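4.2 Waiting, Sharing and the Short Trip to School

The families we spoke with in Perkcombe rarely began with the bicycle itself. They began with the morning: who had to be where, and which parent had the earlier start. 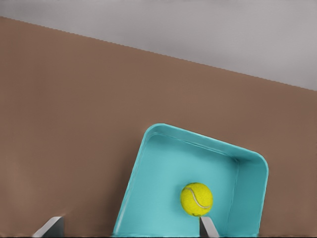
Figure 3. Rendered view, brown surface against a light gray background.

Carter Chisholm felt that we were asking about the wrong end of the trip altogether, and that the ride to school had never been the trouble in his household. What wore him down was the ride home again, alone, uphill on Dalgleish Road, with an empty child seat behind him and the traffic by then at its heaviest. He would gladly have handed the bike to another parent at the school gate and taken the bus to work, had there been any simple way of doing so.

We are grateful for that remark, and we have let it shape a good part of this section, for once we went back through the interviews with it in mind we kept finding the same thought in other people's words. Our survey had treated the school run as a single trip with a beginning and an end. Parents plainly thought of it as a loop, or even as two loops with a long and rather awkward gap in the middle, and their feelings about one half could be quite different from their feelings about the other. Of the 272 households that returned the travel diary, 78 recorded a morning in which the outward ride and the return were made by different means, and we had at first set these aside as untidy entries to be cleaned up later. They deserved better from us than that.

The lending scheme at Uvthorpe offers a useful comparison. There the cargo bikes are kept beside the school and may be borrowed for a morning, a day or a whole week, and a parent who has borrowed one is free to pass it along to another borrower without first bringing it back to the stand. The rule was a small one, written more or less in passing when the scheme was being set up, and it seems to have mattered a great deal to the people who used it. Several told us, quite fondly, about arrangements they had worked out with neighbors they had hardly known before: one household taking the early drop-off and the other the afternoon, with the bike spending its nights in whichever garage happened to be closer.

Perkcombe had no such rule. Bikes lent through the Bramen program were signed out to one named adult for the full term, and that adult was asked to be the only rider. We understand the worry behind this, and we do not want to wave it away, as repair costs were real and the program's budget was small. Still, a borrower who could not ride on a given morning usually left the bike at home and drove. In the diaries this shows up as a car trip like any other, and it would be easy to read it as a loss of interest in cycling when the family in question had merely run into a head cold or an early meeting.

Muireann Mac Carthaigh, reading an earlier draft of this section, suggested that we look more closely at the hour after drop-off, and she was quite right to do so. Between 8:30 and 9:30 a.m. the diaries are full of small errands, a stop at the pharmacy or a coffee with another parent, and a cargo bike suits these well where there is somewhere to leave it. On the Perkcombe side of the river we found only 2 public stands long enough to take one, both of them at the far end of the shopping street from the school. Parents who mentioned the stands at all tended to mention them with a sigh.

There is some reason for caution in all this. The Uvthorpe scheme had been running for almost 4 years when we visited, long enough for habits to settle and for the less keen borrowers to have drifted off, whereas the Bramen bikes were still fairly new to the families who had them. The diaries were also kept in the weeks before the July break, when the weather is kind and the mornings are light, and we would expect a winter diary to read rather differently. We return to the question of season in Section 4.3, together with the replies from those households that gave up their bike before the end of the term.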